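Reading time: 2 minutes

Erketti hand gripper, packing use

The Erketti is a two-finger hand-held gripper, used for recording packing motions that are later replayed on an arm. I bought a pair from Lelar to use on mixed groceries: cartons, sachets, film bags, rigid clear plastic. The fault covered below concerns the left unit only. The right unit has the same finger linkage and has not shown it.

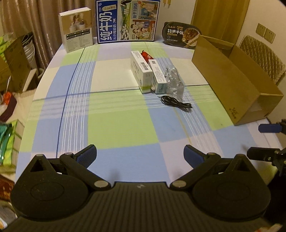 Page last changed 08/10/2020

Build is good. The housings are stiff, the pivots run true, and the blue pads hold printed card without marking it. Small flat boxes with a barcode label lift cleanly if the fingers come in square. Soft items are less predictable. A crumpled clear bag will fold between the pads and come out at an angle, and a coiled cable needs both fingers well below the top turn.

The failure is in the closing stroke. After 190 cycles the left unit began to stick before full closure, then released suddenly under continued trigger pressure. On a box this shows as a dent. On a rigid container it is worse – the part can jump out of the pads. I had 6 drops in the next 18 picks, all of them on smooth plastic.

The position readout did not report any of this. It gave a normal closing curve through the stick and the release, so the recorded motion looked valid. Replayed on the Isto arm, one of these recordings drove the fingers shut hard enough to crack a lid. Anyone replaying files from this tool should set a force limit on the arm side and stand clear for the first run.

I sent the unit to Gunnlaugsson for service. Kirsten Ásgeirsdóttir there found a burr on the inner face of one link, close enough to the housing to catch under side load. She dressed it and refitted the pivots. The turnaround was 12 days.

The repaired unit was put back on the same work, with most attention to tall clear containers lowered into a deep carton. Pad contact on both sides matters here, and the walls leave little room to correct a bad grip. The sticking has not come back in my use. I still cycle the fingers empty before each session and throw out any recording where the trigger feels uneven.

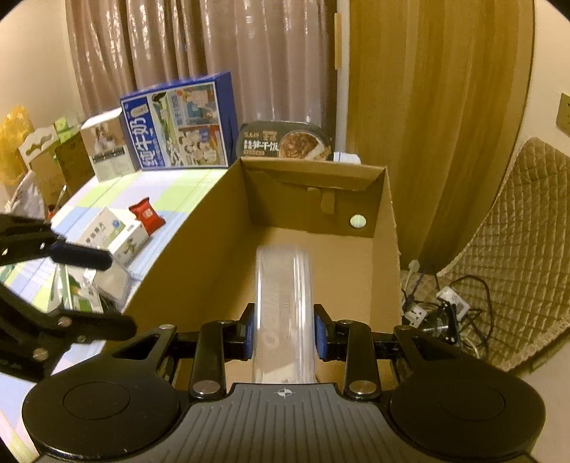 Verdict

A sound tool with a poor check at the factory and a readout that hides the fault. Buy it if you can inspect the links yourself. The manual has no inspection step for them – it covers pad replacement and charging, and stops there.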